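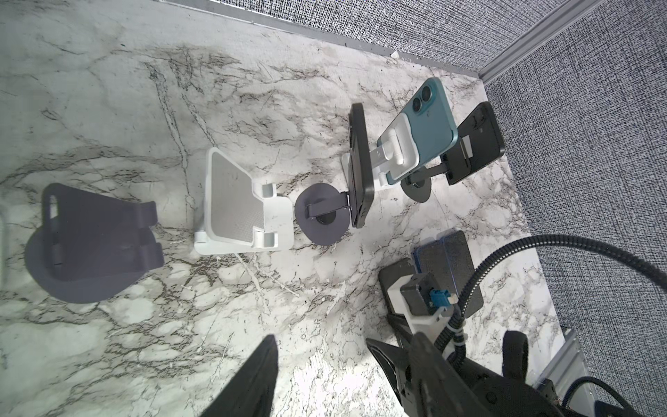 Ticket: Phone stands, slipping and tipping on marble-pattern tabletop
Status: Open, waiting on parts
Product line: Sanholm desk stands, mixed models
Reported by: Prenska accessories desk

Issue
Phones with a case on do not stay at the set angle. The hinge sags over a few hours until the phone is close to flat. Occurs on the round-base models. The rigid charcoal stand is not affected.

Environment
Hard, smooth tabletop. No charging cable attached during the test. Stands tested in a row, one phone each.

Steps taken
1. Wiped all base undersides with a damp cloth and let them dry. No change to sag. Less sliding.
2. Tightened the hinge screw on the round-base stands by a quarter turn. Angle held overnight on all but 2 units.
3. Swapped phones between stands. Fault stayed with the stand.
4. Checked spacing. Stands set too close together get knocked when a phone is lifted out.

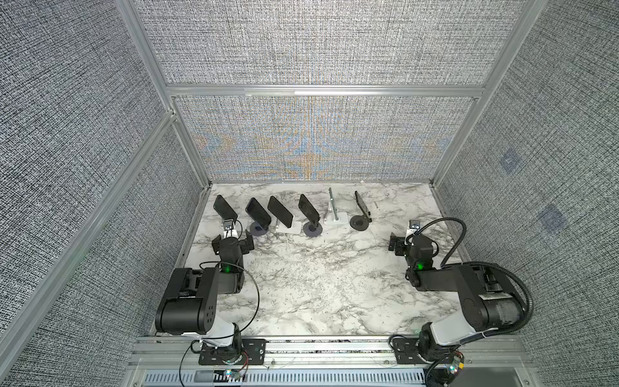
Spacing was then set by eye, with the row kept to the rear of the table. Six phones fit there. The tall upright holder needs extra clearance on both sides if its phone is to be turned.

Reply from Jimau support, 6:23 a.m.
Quarter turn is within limits. Do not exceed a half turn, as the washer will deform. If the angle still drifts, replace the washer, part listed under Tapley hinge kit.

Update
Hinge kit ordered for the 2 failing units. Folding stands passed with no adjustment. Foam pad under the base tried as a workaround: stops sliding, does nothing for the hinge. Not recommended.

Next action
Fit washers, reset to the steepest angle, recheck after one night. Close if no drift.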